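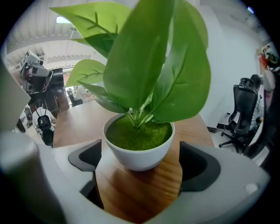 Go on a weekday, and go hungry, because the teaching floor runs straight through lunch and you won't want to leave it. So ran the advice in a comment under my September post, and whoever left it (no name, thank you anyway) was right on both counts. I ate a granola bar in the parking lot at ten and nothing else until nearly four.

Visit report: the Baltine open day
25 Oct 2018

For those who are new here, I like looking around places where things get made or fixed, and I write it all up afterward at greater length than my family would like. Baltine has been on my wish list for a good while. They teach robots to do ordinary household jobs, and they do it by having people show the robot how, over and over, and once a year they open the doors and let the rest of us have a try.

I drove up the night before and stayed at a motel whose ice machine was right on the other side of my headboard. Sign-in was at a folding table in the lobby. They gave me a badge, a map that had been photocopied a few too many times, and a cup of very good coffee.

The first stop was the hand-held work, and that's where I could happily have stayed all day. You hold the gripper yourself, like a big pair of tongs with a camera on it, and you do the job the way you'd like the robot to do it. Everything the camera sees, along with how you moved, gets saved. The one they hand to visitors is called the Zaro. My job was the artificial plant in the little white pot, which had to be picked up from the wooden table, moved over a bit, and put down standing straight.

Well! I have been moving potted plants around my own house for thirty years and I was terrible at it. The leaves on this one are big and they spread out every which way, so if you come in too high you get a face full of greenery and lose sight of the pot. Come in too low and you bump the table. My guide (a patient soul) told me to get the fingers down on either side of the pot, slow down, and close them only when both sides looked even. She also told me to stop holding my breath. It took me 7 tries to get one she was willing to keep, and I was as pleased as if I'd passed my driving test.

What I hadn't understood before is that they don't want every try to be the same. I had been lining up my hand exactly as before each time, thinking I was being a good student, and she asked me to please start from the left for a change, and then from farther back, and then to turn the pot a little first. A robot that has only seen one way in gets lost when somebody leaves the plant six inches over. They had 1,845 kept tries of the plant job as of that morning, by the tally sheet, and 935 of those came from people on their first visit. I asked whether beginners' tries were any use and she said yes, as long as the job got done and the movement was steady. Fast and jerky is the kind they throw out.

After that came the remote control room, where you sit down with a pair of handles and the arm follows you from across the floor. This system is the Janard, and it is a stranger feeling altogether. With the Zaro you can feel the pot through the handle. With the Janard you can't feel a thing, you only look, and my hands kept wanting to squeeze harder to make up for it. There's a small delay, too, just enough to make you overshoot. A teenage boy ahead of me in line stacked cups with it as if he'd been born doing it. I knocked mine over and waved the arm at everybody by accident on my way out of the chair.

The talk at two o'clock was about Begum, their project for sorting the good tries from the poor ones before anything is trained on them. I followed around half of it. The part I liked was the side-by-side playback of the same job done by different people, some reaching in a straight line and some swooping down like a gull after a french fry. I swoop, I'm afraid.

A few practical notes if you're thinking of going next year. Groups are kept to 11, so sign up early for the hand-held session, which fills first. Wear short sleeves or push them up, as a floppy cuff gets in the camera's way. The floors are hard and there's a lot of standing. Parking is free behind the building, but the turn comes up fast after the gas station and I missed it twice.

I got home after dark and moved the fern off the kitchen table with two fingers and a thumb, coming in slowly from the left.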